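13/02/2022
Notebook, dye bench (continued from the previous page)

Second round with the weld leaves. The first round gave a yellow that I liked in the pot and did not like on the cloth, so today I repeated it with softer water and with a lower temperature. I write everything down because Dario Palumbo will do the wool in April and he will ask me what I did.

Cloth: cotton from the Plostard roll, washed twice, no softener. I cut it in strips and weighed them dry, 85 g in total. The strips from the end of the roll have a crease which does not go out with the iron. I kept them for tests only.

Mordant: alum at 10 per cent of the weight of the cloth, so 8.5 g, dissolved first in a cup of hot water and then poured in the bath. Last time I put the powder directly and there were pale spots on two strips. This time no spots. I left the cloth in the bath overnight and rinsed it once in the morning.

Dye: dried weld from Brullau, the bag that was opened in the autumn. It smells still good. I used 131 g, with the stems. The supplier writes that the stems can be thrown away, but the stems gave colour too when I tried them alone in a jar, a thin one, more lemon than the leaves. I soaked everything in rain water and then heated it slowly. I held it at 60 degrees for one hour. It must not boil, otherwise the yellow becomes brownish, and this is what went wrong in the first round, I am almost sure. The thermometer with the clip reads two degrees too high, I checked it against the glass one. Please use the glass one.

Strip A, plain: clear yellow, even, a little greenish near the window.
Strip B, with a pinch of chalk in the pot: much stronger. This is the one I would choose for the napkins.
Strip C, dipped after in weak iron water: olive. Nice, but the cloth feels harsh in the hand. Maybe too much iron, or I left it too long. I did not look at the clock, my fault.
Strip D, second use of the same bath: pale, like butter. Could be useful for linings.

I put half of each strip on the window sill behind a card, to see what the light does. Compare after 42 days and not before, last time we lifted the card every second morning and then we did not know any more what we were looking at.

Problem with the sieve: small pieces of leaf pass through and stick in the weave. On strip A they left dark points. An old stocking over the sieve should help. I have also read the sheet from Thongsuk about putting the plant in a closed bag, but then the water moves less around it, and I think the colour comes out slower. To try once with a small amount.

To do:
Order chalk, the tin is nearly finished.
Ask Plivinholm if their madder is whole root or already ground. I prefer whole.
New labels for the jars. The ink on the old ones runs when the hands are wet.
Keep the rest of the bath in the bucket with the lid, for Dario, if it does not go mouldy.
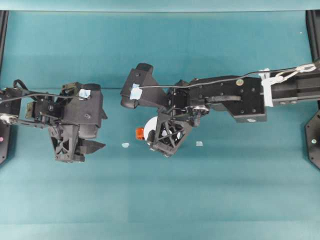
Two black arms over the teal tabletop, from above.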